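22 September 2026

Fourth day on the congregation's archive. Today was governance records, the boxes from the generalate office at Rundow. Register opened at item 2857 and numbering continued from there. The old register uses a different sequence, with a prefix for each house, and I have kept the old numbers in a second column.

The main task was fixing the dates of leadership terms. The constitutions in force allowed a superior general two terms, elected by chapter. The chapter minutes give the election date. The letters give the date of taking office, which is later, sometimes by months. The printed necrology mixes the two. I have decided to use the date of taking office throughout and put the election date in the notes field.
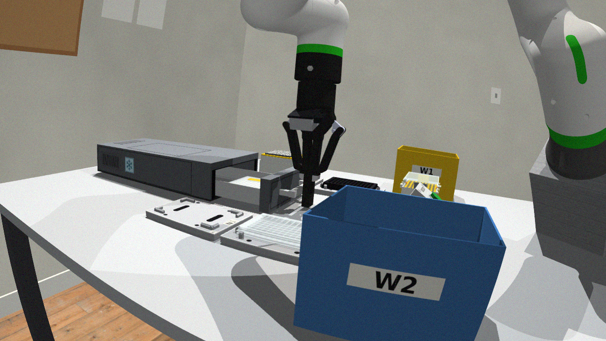
White table, with an extended drawer under the gripper.

Box 2 held the Masico mission correspondence. Thin airmail paper, typed on both sides, with carbons filed in front of the originals. Rusted paper clips on nearly every bundle. Removed the clips, left the order alone. The Masico house closed after a vote of the council, but the minute recording the vote is not where the index puts it. Checked the folders on either side. It may have gone with the property papers to Chidiac, where the deeds were kept. Wrote to ask.

Box 3 was circular letters. The set is complete except for one May letter, which later circulars cite for the change in the rules on local community budgets. A copy should survive in any of the receiving houses. Added it to the list of wants. 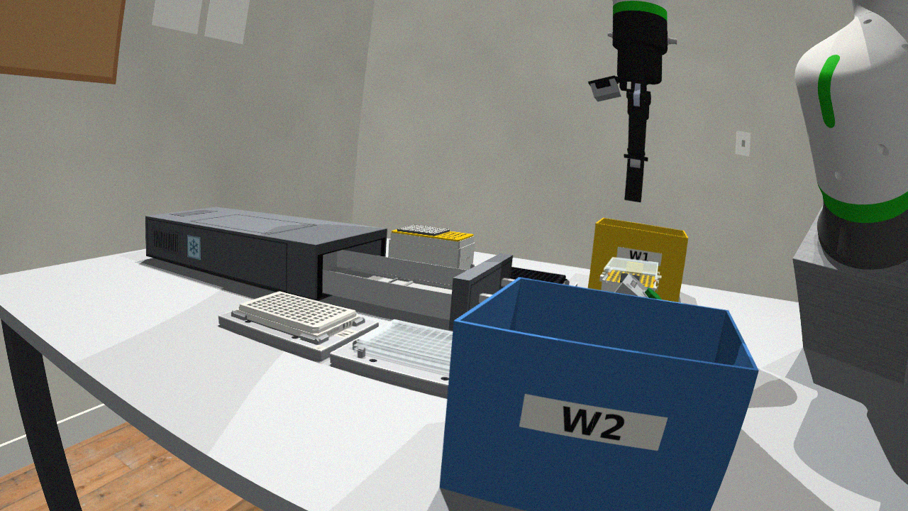 Bins W1 and W2.

Afternoon on the finding aid. The Wimia template has no level between series and file, so the regional councils have to be entered either as separate series or as long file titles. Entered them as series. It makes the contents page longer, but a reader looking for one region can find it without reading the rest. The access statement is also settled: administrative papers open after 50 years, personnel files closed, obituaries open at once.

Sent the draft term list to the motherhouse before supper.

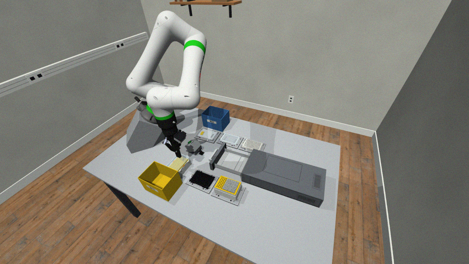
The reply from the motherhouse was that the sisters themselves always counted a term from the chapter, since that was the day the bell was rung and the outgoing superior gave up her chair, and would the list please follow that. Both dates are in the record, so it is a matter of swapping two columns. Will do it tomorrow, then start on the profession registers.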